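Gripper camera on the hand tool, picture drifting overexposed

Forum: Machine Upkeep > End effectors and tooling

brosside_bench
Looking for a sanity check on how we look after our handheld gripper tool. It has the fisheye camera above the fingers and a USB lead down to a recorder on the belt. We record with it in the morning and copy the files over at lunch.

Two problems since April. The lead works loose at the camera end, and the exposure hunts whenever the tool is turned towards a bright opening. I have locked the focus ring with a dab of paint and put a cable tie on the lead 8 cm back from the plug. The tie helped for a week.

Firmware is whatever it came with. Fingers are the soft printed ones, changed in March.

tgazi
Tie is too far back. The plug still takes the bending. Put a clamp on the body of the tool and leave a small loop between clamp and plug.

And set the exposure by hand. Auto is no good on a fisheye, it averages the black border in with everything else and pushes the picture up.

Nuwan Talukder
Agree on the clamp, disagree on exposure. We ran fixed for a month at Selvanayagam and lost more recordings than we ever did on auto. You set it for the middle of the room, then someone walks to the back and you get mud. What worked was leaving auto on and moving the metering area to the centre, if your camera lets you.

tgazi
Centre metering is fine until the fingers are holding something dark. Then you are back where you started.

Nuwan Talukder
Our fingers are light grey so it never came up.

halvorsen_b
What are you cleaning the lens with? We had a washed-out picture for ages and it was a film of grease on the dome. Dry cloth just moved it about. Lens fluid on a swab, start in the middle and work out. Do it before you touch any settings.

brosside_bench
Dry cloth, so that is one thing to change. I will do the lens tonight and the clamp tomorrow. Camera does have a metering option, I had not found it before.

Pulled this out of the latest batch.
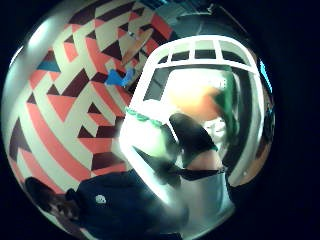 Exposure is my main worry, the lead I can live with for now. The coloured bands on the wall come out well enough to judge by, but what is behind the glass is just an orange blur and a green one, and there is a big white patch low down in the middle with no detail in it at all. Shutter was on auto. Gain is capped at 24 dB, which I think is the default.

Yara N
24 is very high for a room with windows. Bring the cap down in small steps and record a minute at each. It won't help the bright end much, but the dark parts will be less noisy.

For the white patch you want the upper limit on the shutter time brought down. The strap is smeared as well, so a shorter shutter would do you good twice over.

tgazi
Which is most of the way to fixed exposure.

Yara N
It is a limit, it can still move underneath. I would not fix it either.

halvorsen_b
I wouldn't put that white patch down to grease, by the way. Grease gives you a haze over everything. Clean it anyway.

obinna_s
Check the screws on the camera bracket while the clamp is off. Ours had backed out and the bracket rocked when the fingers closed. Low strength threadlock, and don't overdo it on the plastic.

brosside_bench
Clamp is on, with the loop. 37 recordings since then and the lead has stayed in for all of them. One bracket screw was loose, the other was fine. Lens done with fluid and the cloth did come away grey.

Metering is on centre and the gain cap is down a step. Have not touched the shutter limit yet, will do that next and post the settings.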